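Kilto Countertop Care Study - Call for Household Participants

Posted Friday, July 21, 2023

Kilto is recruiting households for a 49-week study of how sealed and unsealed stone countertops hold up under normal kitchen use. The study compares two water-based sealers, coded T and C, against an untreated control area on the same slab. Participants use their kitchens as usual and keep a short weekly log.

Eligible surfaces are granite, marble, quartzite and soapstone, installed at least one year ago. Engineered quartz, tile and laminate are excluded. Dark stone with pale veining is of particular interest, as etching on it is often underreported.
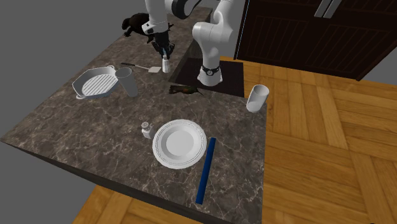
Andri Fankhauser asked at the last information session whether a slab that had been sealed by a previous owner could still be entered, given that he had no paperwork for it. It can. A water absorption test is done at the first visit, and slabs that fail it are moved to a separate group or released from the study.

What participants do:
Wipe the test areas daily with the cleaner supplied, and no other product.
Record spills of oil, wine, citrus or vinegar, with the time left standing.
Allow four home visits of up to 90 minutes for gloss and stain readings.
Keep cutting boards and trivets off the marked test areas.

Test areas are three squares along the front edge, marked with removable tape at the corners. Islands and peninsulas are accepted if one side is open to the floor and can be reached without moving appliances.
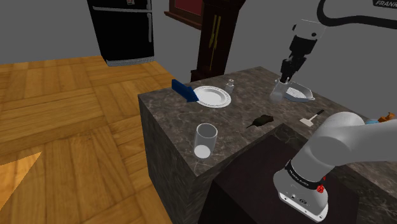
Edge readings are taken separately from surface readings - the two wear at different rates and are not averaged. Where the edge has a different finish from the top, the installer's invoice should be kept on hand if available.

Compensation is $522 per household, paid in two parts: half after the second visit and half after the final log is received. Households that withdraw early keep any payment already made. Sealer is removed or reapplied at the end of the study at no charge.

Applicants must be 18 or older and must own the home or have written permission from the owner. To apply, send your zip code, stone type and year of installation to Svenja Strebel, Participant Office, Kilto, quoting reference 2558. Home visits begin in October.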